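2/12/24, migration desk notebook

Mostly notes on the Trostex interviews, written down before I lose the thread.

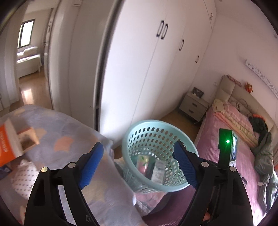
The question we keep circling is whether the people who used to come to Lavach for the building season will come back in the same numbers, and after a long morning with the transcripts I'm still not sure (sorry, everyone who was hoping for a clean answer!). We have 416 usable interviews now, out of the 1000 we set out to get, and the wording of question 8 is giving us trouble again. It asks "do you live here," and people answer it in all sorts of ways. A room with two beds and a tall white wardrobe would go down as settled housing on our form, and yet plenty of our respondents have told us they sleep in a room like that for one season and still say they live back in Jirkum with their parents. I'd like to split it into two questions, one on where you slept last week and one on where you'd say home is, and I think we can do that without throwing out what we've already got.

Went back over the August batch as well. The seasonal workers who came through the Adeleke agency sound quite different from the ones who came on their own, mostly on wages and on how they heard about the job, and I had been lumping them together in the draft tables, which was a bit lazy of me. I've separated them now. The agency group is small, so please don't quote any shares from it yet, however tempting they look.

Coding went better than I feared. I reread 7 of the transcripts that had been marked "undecided" and moved most of them to "plans to return," but I left the old codes in the next column so anybody who disagrees can see what I did and argue with me over coffee. The phrase "when things get better" keeps coming up, and I don't believe it means the same thing each time. Sometimes it's the exchange rate, sometimes the paperwork, and once it was very plainly about a mother-in-law.

Still to do: new wording for question 8, a check of the Jirkum translations against the recordings, and a decent name for the "comes and goes" category, which is what I've been calling it in the file for now.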